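Unit 5: Knit structure and shrinkage in cut-and-sewn garments

Reading: Fetville handout, section on relaxation. Bring the Lavine worksheet.

**Terms**

- *Course*: one horizontal row of loops.
- *Wale*: one vertical column of loops.
- *Relaxation shrinkage*: release of strain put in during knitting and finishing. Mostly complete after the first few washes.
- *Felting shrinkage*: wool and other scaled fibers only. Not covered in this unit.

**Measuring**

Mark a square on the fabric, 20 cm per side, at least 5 cm from any seam or edge. Wash, dry flat, condition overnight, measure again.

Shrinkage (%) = 100 × (L0 − L1) / L0

Report length and width separately. Do not average them. A fabric can lose length and gain width in the same wash, and an average hides both.

**Ribs**

Rib knits contract across the wales when relaxed. Cuffs and waistbands are cut shorter than the edge they join and stretched on during sewing. Body length is read from the high shoulder point to the lower edge of the waistband, with the rib unstretched. 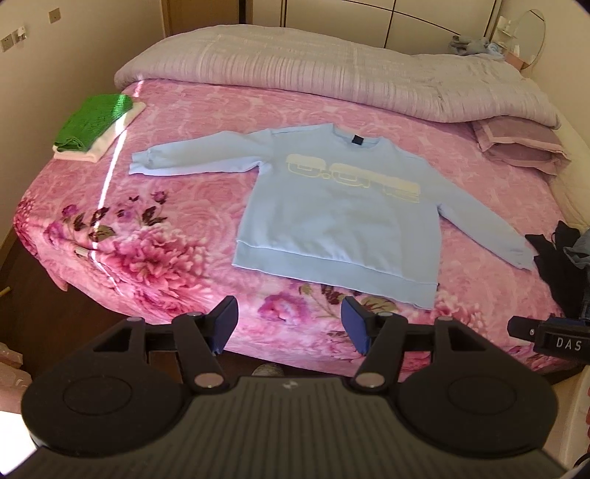 A reader of last term's notes, Szűcs, objected that the waistband should be left out of body length, as rib recovery varies too much between washes. Either method is accepted if stated on the worksheet.

**Problem for next session**

A panel measures 54 cm before washing and 51.3 cm after. Find the shrinkage, then the cut length needed for a finished 54 cm.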